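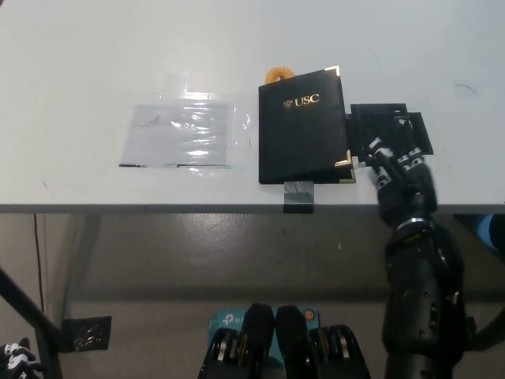

3.2 Storage and handling of award documents

Certificates and the covers in which they are presented are seldom treated as one object once the ceremony is over. The sheet may be moved to a plastic sleeve, while the cover is kept elsewhere as a keepsake. The survey reported in this section considered how the two parts are kept in private homes and small offices, and what condition they are in when they are next needed.

Returns were received for 3,728 items. Respondents were asked to place the sheet and its cover on a table, to note any marks, folds or lifted edges, and to record where each had been kept. The form was tested in March with a group of 50 households in Narkia and was shortened before general use. Questions on the cost of replacement were removed at that stage.

Three types of holder were distinguished: stiff folders, clear sleeves and card wallets. Folders with a leather-like finish and metal corners, such as the one in Figure 3, were entered as stiff folders whether or not they still contained a sheet. A closed cover was entered as closed even where one side stood slightly raised. Clear sleeves were entered separately, and creasing of the plastic was recorded apart from creasing of the paper, as the first does not always lead to the second.

Figure 3. Black diploma folder with gold lettering and metal corner protectors, with a sheet of paper and a clear plastic sleeve on the same table.

Nearly half of the respondents kept the sheet and the cover in different rooms. Where a reason was given, it usually concerned size: the cover would not fit the drawer or box file used for other family papers. Offices in Ceven more often kept both parts together, though several had passed the covers back to the holder and retained only the sheet.

Damage to covers was mostly found at the corners and along the opening side. Damage to sheets was more varied, and older returns did not always separate folds from surface marks. These were left out of the comparison in Section 3.3 but remain in the totals given in Table 2.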